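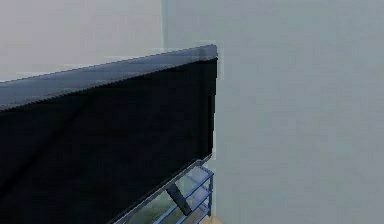 Ilze Brantova
Equipment planning, robotics lab, Prusden site

Re: [lab-equipment] Simulation machines or second arm, what to buy first

Hello all,

I answer to the message from Ukthorpe, which I copy in parts, and I write my answer under each part. Sorry that it became long. I wanted to have the numbers in one place before the budget form closes in October.

> We have received the same budget letter as you, and I suppose the same amount,
> 45 thousand for equipment. Our group is divided. One half wants a second arm
> immediately. The other half says that we should first buy machines for
> simulation, and postpone the arm to the next budget. How did Prusden decide?

Yes, we have the same amount, 45 thousand. We were also divided, and to be fair to my colleagues I should say that I was at first on the side of the arm. An arm is something you can put in a room and show to visitors. A computer under a desk is difficult to show.

What changed my opinion was the booking calendar. I looked at how our present arm was used during the last half year. Only 30 percent of the booked hours were spent on running a task. The rest was people setting up the room, moving furniture, measuring reach, and waiting for a colleague who had the key to the safety cabinet. A second arm would give us more hours of the same kind. So we decided to buy simulation machines first, and the arm from what is left plus the next budget.

Our test room now exists as a model. It has the walls, the wooden floor, the large television and the blue metal rack partly hidden behind it. When a person wants to know if a mobile base with arm can come to the shelves when the television stands in the way, he or she tries it in the model before the room is booked. In my opinion this is already worth the money, even if we never train anything in it.

> What did you really buy, and what did it cost you compared to the quotation?

We asked for quotations from two suppliers, Dhillon and Devgate. Dhillon offered complete workstations with the graphics card inside, tested, with a warranty of 3 years on everything. Devgate offered a small server for the rack in the machine room, which is shared by all users. The price of the hardware was almost equal, so we compared the other lines of the quotation, and I recommend that you do the same.

The lines which I did not expect, and which you should put in your budget from the beginning:

Power. The Devgate server needed its own circuit. Our building services charge this to the department which asks for it. It took a lot of mails to learn who pays.

Noise. Workstations stay in the office with people. Please listen to one under load before you sign. We asked Dhillon for a visit and they let us do it without any discussion.

Software support. The simulator itself costs us nothing, but the supplier wants money each year if you wish that they help with drivers. We took this for the first year only. I do not regret it, we used it.

Storage. Rendered camera pictures fill a disk much faster than joint data. We bought too little of it and had to order again, with a second delivery fee. This was my mistake.

Time of a person. It is not a line in the quotation, but it is the biggest cost. Somebody must build the room, and keep it the same as the real room. If the real rack is moved and the model is not corrected, the model tells you something false and it looks very convincing.

At the end we took 2 workstations from Dhillon. The shared server is perhaps the better solution for a bigger group. For us it would mean that one person becomes the administrator of it, and we do not have such a person.

> I am worried that the simulated pictures are too simple. When I look at yours,
> the edges have steps and the wall has blotches. Can one plan a purchase with
> such quality? Or is it necessary to pay for the bigger cards?

This is a good question and I had to ask the people who do the work, so what follows is partly their opinion.

For planning, the picture quality is almost without importance. You want to know distances, heights, where the arm will touch something, and which part of the rack is hidden from the camera at a given position. For this a low resolution is enough, and it is fast. We often look from a steep angle past the side of the television only to check how much of the shelves stays visible. Steps along the edge do not disturb this.

For training a vision model the answer is different, and here we do not have one opinion in the group. Some say that variation is more important than beauty, so it is better to render many rooms cheaply than one room nicely. Others say that shiny black surfaces, for example a television screen, and shelves which you can partly see through, are exactly the things that make trouble with a real depth camera, and a simple rendering is too kind to them. I think both are right, and I did not put money for it in this budget. The Dhillon cases have space for a larger card, and this was one reason to choose them. If you buy, please ask the supplier to confirm in writing that the power supply is strong enough for the larger card too. Ours was confirmed only by telephone and I had to ask again.

> Last question, what would you do differently?

First, I would measure the real room before anything was ordered. We did it after, with a tape, and we found that the position of the television was different from the floor plan. The floor plan was old. It cost us an unpleasant afternoon, because the reach calculation for the arm was already sent to the supplier.

Second, I would write down for every planned purchase which question it must answer. For the arm our question was "can it take an object from the lower shelf without moving the furniture?" We could answer this in the model. With the arm that we wanted at the beginning, it was not possible, the base was too wide to come near. The arm with the narrower base is slower and costs less. I do not say that everybody should take the narrow one, only that we would have bought the wrong one for our room.

Third, I would not accept delivery to the main gate. Both suppliers write "delivery to site", and at Prusden the site is large. Ask for delivery to the room — it is one word in the order and it saves you a trolley and a wet cardboard box.

Some practical points which are maybe useful for the form:

— Put the simulation machines under "computing equipment" and not under "laboratory equipment". The second one needs a safety statement, and the safety office will ask you where is the emergency stop of a computer. We had this conversation.

— The support contract must be on its own line. If it is inside the hardware price, finance sends the form back.

— The mobile base and the arm should be one order if you want one warranty. With two orders, each supplier can say that the fault is on the other side.

— Keep some money for furniture. If your test room has borrowed shelves, somebody will want them back, and then the model and the room are different again. We now bought our own.

If Ukthorpe decides for simulation first, I can send you our room model, so that you have a start and you do not build the television and the rack again from zero. You would need to change the walls, as our room has a corner where I believe you have the door. I ask only that you send back your corrections if you find something wrong in the sizes. I can also send the comparison table of the quotations, but without the prices, as Dhillon asked us to keep them inside the house.

One thing I would like to know from you and from others on the list: does anybody have experience with renting an arm for a short time before buying? Devgate offers it, with part of the rent subtracted if you buy later. The conditions are written in a way that I do not fully understand, especially who pays the transport back. If you have signed such a contract, please write to me or to the list.

With kind regards,
Ilze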